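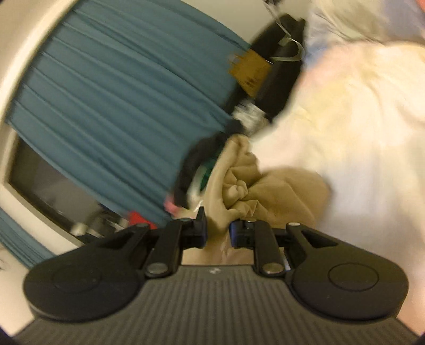 Does a Higher Equipment Tax Threshold Help Small Shops in Clusden?

Hugo Vidal
Project report, Local Government Finance
September 24, 2019

1. The claim

Businesses in Clusden pay a yearly tax on the equipment they own: ovens, shelving, cash registers, chairs, computers, anything used in the business that isn't the building or the stock for sale. Until this year an owner whose equipment was worth less than $2,000 owed no tax. In February the city raised that limit to $3,000. The notice mailed out with the new forms said the change would "free the smallest businesses from paperwork and let them put their money back into the community."

I wanted to know whether either half of that sentence holds up. My short answer is that the first half is mostly wrong and the second can't be shown with the records the city keeps. The change did do something for a small group of owners, and I try to give it credit for that in section 4.

2. What I looked at

The assessor's office let me read the equipment returns for the downtown district, with owner names blacked out. There were 451 returns for the last year under the old limit. The new returns were still being entered over the summer, so I couldn't do a proper before and after comparison. I took the old returns and asked which ones would have been treated differently if the new limit had already been in place.

This is a weaker method than the one in my proposal. People change what they report when the rules change, and old returns can't tell us about that. I also had no way to check whether the values on the returns were right. A few had the same total to the dollar as the year before, although the form asks the owner to mark values down for age. Either nobody had told those owners how to do the markdown, or they copied the old form and moved on. I left them in.

I also talked with seven owners, all of them within walking distance of campus. They are the ones who agreed to talk, and I don't claim they stand for anyone else.

3. The paperwork didn't go away

The word "exempt" is doing a lot of work in the city's notice. An owner below the limit is exempt from paying. The owner still has to send in a return every year listing each item, what it cost, and the year it was bought, so that the assessor can see that the total is below the limit. The form is the same one that a business with a full kitchen or a machine shop fills out.

An owner who doesn't send it in gets an estimated value from the office. The estimate is based on the type of business and the size of the space, and in the cases I was shown it came out above the limit. So the owner gets a bill, and then has to file an appeal to prove that nothing was owed in the first place. I asked at the counter if this would change along with the new limit and was told it would not.

Four of the owners I spoke with believed they didn't have to file anymore. One had thrown the form away. They got that idea from the notice, and having read it several times, I think it's the natural way to read it.

Drondton, the next town over, handles this differently. Its owners sign a one-page statement that their equipment is worth less than the limit, and the statement stays good until something changes or the town asks. I don't know how honest people are on those statements, and the clerk there didn't offer an opinion. Still, if the goal is less paperwork, that is a way to get less paperwork. Raising the dollar limit isn't.

4. Who gained

The owners who gained are the ones whose equipment falls between the old limit and the new one. In the downtown returns that is a small slice. Most returns were either well under the old limit, so the owner already paid nothing, or far above the new one, where the change makes no difference because the tax applies to the full value and not just the part over the line.

Among those in the middle I found alteration and repair shops, a piano teacher with a rented studio, a couple of barbers renting a single chair, and several one-person offices. Their savings are real. They are also modest – at the current rate, the tax on equipment just under the new limit is less than what most of them pay for a month of phone service. One owner in this group, who does bookkeeping, said she was glad of it and would not have noticed if I hadn't asked.

There is a worse problem at the line itself. Because the full value becomes taxable once you cross the limit, an owner sitting just below it has a reason to put off buying a new printer or a second work table. The old limit had the same flaw, but the jump is bigger now. The city calls the program an encouragement to invest. For owners near the line it encourages waiting until the old equipment has been marked down far enough.

5. The online filing tool

The city points to its online filing system, Plarkov, as the other part of the relief. Owners are supposed to enter their items once and have them carried forward each year.

I was given a practice login and tried it with a made-up shop. Entering the items took me most of an afternoon, partly because the system wants a category code for every item and the list of codes is on a separate page that can't be searched. The items did carry forward. The markdown for age did not happen by itself, and I had to look up the rate in a table and type in the new value. I would have expected a computer to do that part.

The owner of Cabello, a lunch counter near the courthouse, tried the system for one year and went back to paper. She said that on paper she could at least see the whole list at once. Two others use it and had no complaints. Neither of them has many items.

6. What I can't say

I can't say whether owners "put their money back into the community." The notice doesn't define this, and no form asks about it. When I asked which figures the statement was based on, I was referred to the notice.

I also can't say what the change cost the city. The finance office gave me a figure for the whole program, but it covers every exempt return, including those that were already exempt before. Using that number to describe the new limit would be misleading, so I haven't used it.

7. Recommendations

Replace the yearly itemized return with a signed statement for anyone under the limit.

Tax only the value above the limit, so that buying one more item can't set off a tax on everything else in the shop. This would lower the bill for larger businesses too, and someone at the city should work out by how much before agreeing to it.

Rewrite the notice. It should say in the first line that a return is still required.

Have Plarkov apply the age markdown. The table is already public.

8. Sources

Downtown equipment returns, Clusden assessor's office, read on site. The blank return and its instructions. The February notice. My own notes from talks with owners, kept without names except for Cabello, where the owner said she didn't mind. A phone call with the clerk's office in Drondton.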